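Robots that bring your stuff — and the people who used to carry all of it

Got a pharmacy near you? Or a library? Then you know things have to get from there to people's houses. Somebody walks it, bikes it or drives it. In Brorkevby, some of that job now goes to a delivery robot. It rolls. It carries a box. It's not very fast.

The company is called Collbridge. Small place, 15 people work there. Before the robots, most of them were drivers. Up and down the same streets all day, in and out of the van, up and down again. Sore knees!

So what does a robot have to know to cross town? More than you'd think. Start with streets. A person looks at a street and just gets it. A robot has to sort it all out, bit by bit. Where does the road stop and the curb start? Is the van up ahead moving or parked? Is a dark line on the ground a hole, a shadow, a stick — or just tar somebody used to fill a crack?

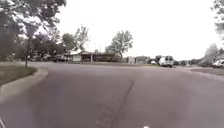

Photo: Collbridge / Rirnatbridge Kids News

See the long dark line in the road? Crack filler. Safe to roll over. But to a computer it can look like an edge, and a robot that thinks it's found an edge may stop dead and wait. No painted lanes on this street either, so no help there. And a white van at the intersection. You'd look twice before going. The robot has to as well.

When it can't decide, it calls a human. Yes, a real one.

Nikola Grabowska used to drive a van for Collbridge. Now she sits at a desk with a headset and watches what the robots see. If one gets stuck, she looks at its camera and tells it what to do. "Saturday mornings are teh worst," she says. "Garage sales. Trash cans. Dogs." She likes that her back doesn't hurt anymore. She misses talking to people at their doors. Both things are true.

Did anybody lose their job? Fair question, lots of kids ask it. At Collbridge, no one was sent home, but two drivers didn't want a desk job and left. Horrocks, a bigger company across town, hired fewer new drivers after it got robots. So it depends where you work.

New jobs came too. Someone cleans the wheels. Someone charges the batteries. Someone fixes the maps when a street gets dug up. In June the robots made around 400 trips, and people loaded the box evry single time.

Try this at home: look out a window at your street. Pick one thing a robot might get wrong. A puddle? A hose? Draw it, then write what you'd tell the robot to do.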